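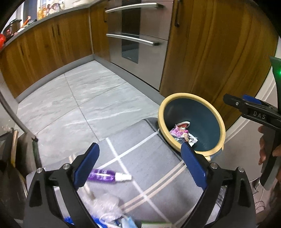 Is the Sistberg two-compartment pedal bin worth the money for a small flat?

It suits a household that sorts its rubbish every day and has a fixed spot for the bin. If you only want somewhere to drop kitchen scraps, a cheaper single bin will do the job as well.

I bought mine to replace an old Flumier that had lost its hinge. The Sistberg has a removable inner bucket on each side, 16 litres apiece, and one pedal that lifts a shared lid. The lid comes down slowly and makes very little noise. The buckets have wire handles that stay up by themselves when you tie a bag, a small thing but I missed it on the Flumier.

Bags are the weak point. The maker's own fit well but cost too much, and the Mekau ones I normally buy are slightly too narrow, so they slip down once the bucket is half full. I now fold the top over twice and that holds – most of the time.

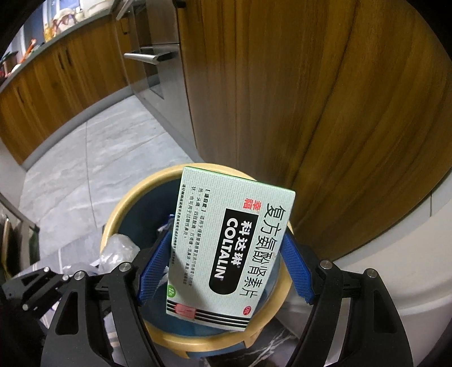
Sorting is easier with two buckets, but you still have to decide what goes where. Card goes in the left one here and everything else in the right. Small packaging is what used to catch me out. A medicine box like the Coltalin one is card and can be flattened once it's empty, but the blister strip inside isn't card, and leftover tablets should go back to a chemist and not in any bin. Toothpaste tubes go on the right, caps and all, under our local rules.

Cleaning is simple. The buckets rinse out in the shower and the outside wipes down with a damp cloth. Dust collects behind the pedal, where the gap is too tight for a finger.
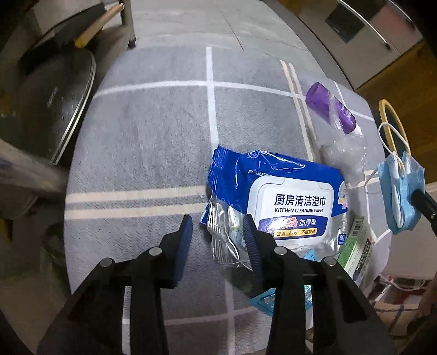 An old toothbrush gets most of it out. The rubber feet grip well on tile and less well on lino, where the whole bin creeps back roughly 2 cm a week.

My neighbour Sum-yee Leung has the Verstraete, which is taller and has a better pedal, but only one bucket. I would still pick the Sistberg.

Reviewed June 9, 2021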